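Week 5: Why sweaters shrink

Wool is hair, and it behaves like hair: it is covered in tiny scales, all pointing toward the tip. Heat, water and rubbing let the fibers creep past each other one way and then refuse to come back. The trade calls this felting. Your roommate calls it ruining my sweater.

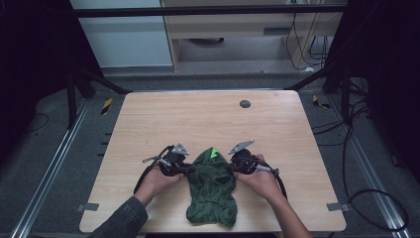

Knits suffer more than wovens, as the Barros reading explains at a length of 16 pages – skim the middle. A loop has room to close up, and it will use it. Take a knitted piece like the dark green one lying crumpled on the table: every loop in it is a small amount of slack waiting for a hot wash. Know the difference between felting shrinkage and relaxation shrinkage before Wednesday. I will ask.

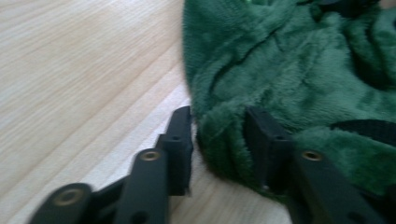

Page last changed: March

Pile fabrics come next week. Read Hillel, chapter 2, and ignore the diagram, which was drawn by an optimist.

Lab: the Osden washer holds at 59 degrees whatever the dial says. Weigh your swatch dry, measure it both ways, and write the numbers down before you wash it. Swatches left in room 905 become the property of room 905.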